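Hilfeforum Haus- und Veranstaltungstechnik
Bereich: Spülküche, Geschirr, Wasser
Status: offen

Weißer Belag auf Trinkgläsern nach dem gewerblichen Spülgang

Hausverwaltung Groltdale
eingestellt im Juni

Sehr geehrte Damen und Herren,

in unserem Veranstaltungshaus wird ein Bestand von rund 800 Trinkgläsern vorgehalten, die in einer gewerblichen Gläserspülmaschine mit Klarspüler-Dosierung gereinigt werden. Seit dem Frühjahr weist ein erheblicher Teil der Gläser nach dem Spülgang einen milchigen Schleier auf. Betroffen sind vor allem die geraden Wassergläser, die Weingläser in deutlich geringerem Maße.

Der örtliche Versorger gibt die Wasserhärte mit 17 Grad deutscher Härte an. Die Maschine verfügt über eine eingebaute Enthärtung, deren Salzvorrat laut Anzeige ausreichend ist. Reiniger und Klarspüler beziehen wir unverändert von der Firma Plelline. Ein Wechsel des Produkts wurde uns mündlich empfohlen, konnte aber bislang nicht begründet werden.

Wir bitten um Auskunft zu folgenden Punkten. Lässt sich ohne Labor feststellen, ob es sich um Kalk oder um Glaskorrosion handelt? Sind die betroffenen Gläser noch zu verwenden? Und ist das Nachpolieren mit dem Tuch aus hygienischer Sicht zu beanstanden? Hierzu liegen uns widersprüchliche Angaben vor.

Mit freundlichen Grüßen

Beratungsstelle Sibiya
Beitrag als hilfreich markiert

Sehr geehrte Fragestellende,

die Unterscheidung ist mit einfachen Mitteln möglich. Ein betroffenes Glas wird zur Hälfte in verdünnte Zitronensäure oder hellen Haushaltsessig gestellt, verbleibt dort eine halbe Stunde und wird anschließend mit klarem Wasser abgespült und getrocknet. Ist die eingetauchte Hälfte klar, handelte es sich um Kalk. Bleibt die Trübung bestehen, liegt mit hoher Wahrscheinlichkeit eine Veränderung der Glasoberfläche vor, die nicht rückgängig gemacht werden kann. Die Probe sollte an mehreren Gläsern unterschiedlichen Alters durchgeführt werden.

Bei der von Ihnen genannten Härte genügt bereits eine teilweise erschöpfte Enthärtung, um sichtbare Rückstände zu verursachen. Die Salzanzeige gibt lediglich Auskunft über den Vorrat, über die Funktion der Regeneration sagt sie nichts. Bitte entnehmen Sie nach dem Spülgang eine Wasserprobe aus der Nachspülung und prüfen Sie diese mit einem handelsüblichen Teststreifen. Liegt der Wert über dem im Maschinenhandbuch genannten Höchstwert, ist der Kundendienst zu verständigen.

Im Fall von Glaskorrosion sind die Gläser gesundheitlich unbedenklich, solange keine Risse oder Absplitterungen vorliegen. Ob sie Gästen noch vorgesetzt werden sollen, ist eine Frage des Erscheinungsbildes und von Ihnen zu entscheiden. Zu beachten ist, dass zu weiches Wasser in Verbindung mit hoher Temperatur und stark alkalischem Reiniger die Korrosion fördert. Die Enthärtung sollte daher nicht vorsorglich auf die höchste Stufe gestellt werden.

Fachkreis Talloteo, Redaktion
Beitrag aus dem Mitteilungsblatt übernommen

Ergänzend zum Vorstehenden einige Hinweise zum Trocknen, Polieren und Abstellen.

Gläser sind nach dem Spülgang bei geöffneter Maschine im Korb auszudampfen. Werden sie noch feucht mit der Öffnung nach unten auf eine glatte, geschlossene Fläche gestellt, sammelt sich Kondenswasser am Rand, und es entstehen Ringe, die häufig mit Kalk aus der Maschine verwechselt werden. Gegen das Polieren bestehen keine Einwände, sofern saubere, fusselfreie Tücher verwendet und regelmäßig gewechselt werden. Weichspüler ist beim Waschen dieser Tücher wegzulassen.

Klargläser auf schwarzem Tablett
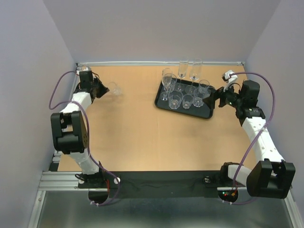 Seite 2

Für die Sichtprüfung hat sich ein dunkler Untergrund bewährt. Auf einer hellen Arbeitsfläche werden leichte Schleier leicht übersehen, auf Schwarz treten sie bei seitlichem Licht hervor. Bei einem Bestand von 800 Stück ist eine vollständige Kontrolle nach jeder Veranstaltung nicht zumutbar; eine Stichprobe je Spülkorb reicht im Regelbetrieb aus. Auffällige Gläser sind gesondert zu stellen und nicht in denselben Schrank zurückzuräumen.

Zum Transport auf dem Tablett empfehlen wir eine rutschhemmende Einlage. Stemmgläser und gerade Gläser sollten nicht gemischt werden.

Gästehaus-Betrieb Nord

Hatten wir auch. Bei uns war es der Klarspüler, der Dosierschlauch war geknickt. Bitte zuerst dort nachsehen, bevor Sie den Kundendienst bestellen. Zur Korrosion kann ich nichts beitragen.

Hausverwaltung Groltdale
Rückmeldung

Wir danken für die Auskünfte. Die Säureprobe wurde an mehreren Wassergläsern durchgeführt; die eingetauchte Hälfte war jeweils klar. Der Dosierschlauch ist in Ordnung. Das Ergebnis der Wasserprobe aus der Nachspülung steht noch aus und wird hier nachgetragen.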